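CHAPTER 3
Waste Collection in Sleeping Rooms

A sleeping room produces little waste by weight. Most of it is paper, tissue, wrappers, hair and lint. The container can therefore be small, and the liner can be thin. What decides whether the container is kept in use is the distance between the container and the next clean liner. This chapter treats the two as one unit, called the waste point.

A waste point has three parts: an open bin, a liner, and a supply of spare liners. The supply may be kept in a drawer, in the bottom of the bin, or on the wall. Wall storage is covered first. It needs no furniture, and the bags stay in view.
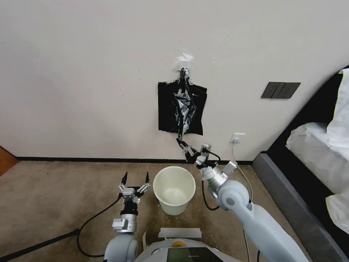 Page last changed: January, by D. Waaka

3.1 Wall storage of liners

Flat black bags are hung by a gathered neck from a small white hook, directly over the floor space given to the bin. The hook carries very little load. The usual fault is a pull from below. A person who takes hold of a low corner and draws it down applies the full force of the hand to the hook and to whatever fixes it to the wall. Bags should be separated at the neck, one at a time, with the other hand holding the rest.

Ruddock recorded liner changes in 288 rooms at the Stetia residence. Rooms with wall storage were relined sooner after emptying than rooms with drawer storage. Her figures are given in Table 3.2.

3.2 Placing the bin

The bin stands close to the wall, below the supply. Three clearances are checked: to the bed, to any outlet, and to any cord that reaches the floor. A cord should not pass under the bin or behind it where it can be caught when the bin is lifted out. On carpet, the area at the base of the bin is vacuumed at each change, as small scraps that miss the rim collect there. 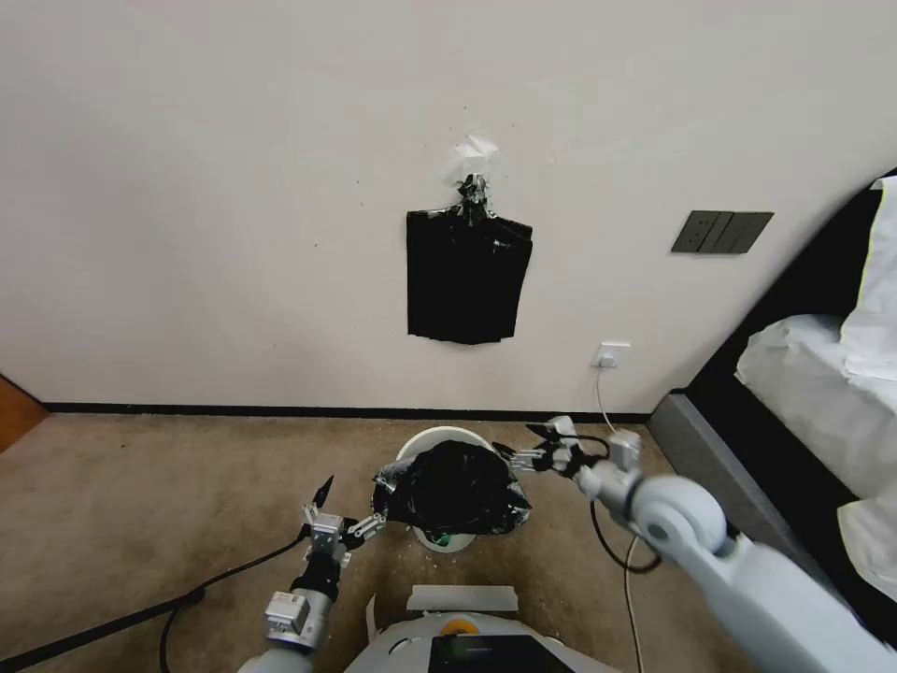

Figure 3.2. Waste point beside a bed: spare bags on the wall, white bin on the carpet with a black bag over the opening.

3.3 Fitting the liner

The bag is opened fully before it is placed. Its edge is then carried past the rim on all sides and folded down. Air held under the bag is let out by lifting one side of the edge and pressing the center toward the bottom. A bag that lies across the opening has not yet been fitted and will slide in under the first load.

Terms introduced in this chapter: waste point, neck, overhang, clearance.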